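Gray wood-grain countertop for a small kitchen – laminate or hold out for real wood?

Inlow Home Forum > Kitchens > Counters and Sinks

gravelroad_70
June 25, 2018

We are redoing the kitchen in a small house in Jandcombe and I'm stuck on the counters. The layout is one long run with the sink in it, plus a short piece next to the stove. The cabinets are staying. They are painted off-white and in decent shape.

My wife wants a gray wood-grain surface. I was set on butcher block, oiled, no stain. The shop in town quoted us on both and the difference for our size came out to 300 dollars, with the wood being the more expensive one. That's before the sink cutout, which they charge extra for either way.

Has anyone lived with a gray wood-grain laminate for more than a year or two? Mostly I want to know how it looks in daylight and if the seams hold up near the sink.

pinchpleat
We had laminate in the last house for 17 years. Not gray, it was a fake maple. The surface itself was fine when we sold. The front edge by the dishwasher was not. Steam got under the edge strip and it lifted, and I glued it back down twice. If you go laminate, get the metal vapor guard that sticks to the underside above the dishwasher. It costs very little and ours didn't have one.

Lower_Pantry
Wood by a sink is work. I have butcher block on both sides of an undermount and I oil it every month in the winter. There are black marks around the faucet that I have sanded out and they come back. I'd still pick it again, but I like doing that kind of thing.

dunmore_flats
Disagree with the above. If the wood is sealed with a hard finish and the bottom is sealed too, you don't need to oil it at all. People skip the underside and the cutout edge, then blame the wood. Mine has been in since a December three and a half years ago and there isn't a mark on it. Drop-in sink though, not undermount.

Lower_Pantry
Drop-in is the difference. The end grain on an undermount is right there in the splash.

dunmore_flats
Sure, but he didn't say undermount.

gravelroad_70
It's a drop-in. Stainless, single bowl, we already have it.

What about the color? Every gray sample I bring home looks fine in the shop and then turns blue or purple by the window. The Zimetti one was the closest so far but the sample is the size of a playing card.

tallow_and_twine
The samples are useless for judging the color. Ask for a full-size offcut, or find somewhere it's already installed and look at it there. I do this with everything now, including paint. What's next to it matters as much as the surface. A gray that looks warm beside oak can go flat beside bright white, and off-white cabinets can look yellow against a cool gray. Gray wood grain with a pale wall that leans toward lavender:

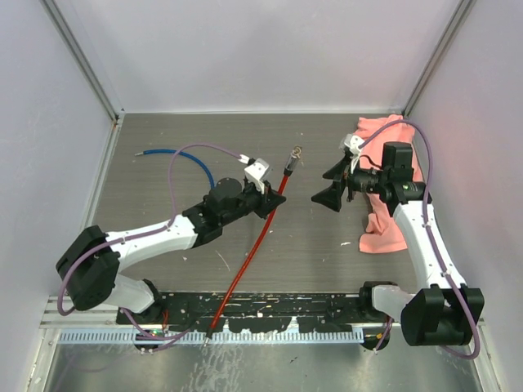 Gray wood-grain surface against a pale lavender-white wall.

Hold something like that up against your own wall color before you decide. If your walls lean at all purple or pink I'd stay away from the bluer grays. And look at it at night with the kitchen lights on. We changed our bulbs after the counters went in and they looked like a different product.

gravelroad_70
Useful, thanks. Our walls are closer to cream. I hadn't thought about the bulbs. We have a mix of whatever was in the drawer.

pinchpleat
Get them all the same before you pick anything. 2700K if you want it warm, 3000K if you find that too orange.

shedroofer
Going to be the odd one out. I don't like gray wood grain at all. Wood isn't gray unless it's been sitting outside. It was everywhere when we were looking at houses and I think it's going to date a kitchen the way the green speckled stuff did. For 300 dollars more I'd get the real wood and not look back.

pinchpleat
Everything dates. He should put in what his wife likes.

shedroofer
He asked for opinions.

Lower_Pantry
On the dating question, butcher block isn't immune either. My sister took hers out and put in quartz when she sold because the agent told her to.

tallow_and_twine
One more thing on the laminate. Look at how often the pattern repeats. On a long run with the cheaper ones you'll see the same knot come around again and again, and after you notice it you can't stop seeing it. Ask the shop for the repeat length. Ours was around 30 inches and I wish I had asked first. The Cabrera matte line has a longer one, or it did when I was shopping. Matte also shows fewer crumbs, but greasy fingerprints show up more.

gravelroad_70
Update for anyone following. I got a bigger offcut of the Zimetti gray from the shop and it's been leaning behind the stove for a few days. In the morning it's good. In the evening it's a little green, which I didn't expect, but I've only changed half the bulbs. My wife still likes it. We're now talking about laminate on the sink run and a piece of real butcher block next to the stove, where it stays dry.

dunmore_flats
That's a reasonable way to do it. Make sure the two thicknesses match, or plan for the step. Laminate is usually built up at the front edge, so measure there and not at the back. And seal the bottom of the wood piece.

gravelroad_70
The stove sits between them so a small step won't show. Will do on the sealing.

Thread closed to new replies.

Reader comments (3)

mapleknob: We did the same split, laminate at the sink and wood by the stove. The wood has darkened some. No regrets on either.

quarterturn: Does the vapor guard pinchpleat mentioned work on a rounded front edge? Mine has a curve and the one I bought won't lie flat.

oldboiler: Agree about the bulbs. I returned two gallons of paint before I figured that out.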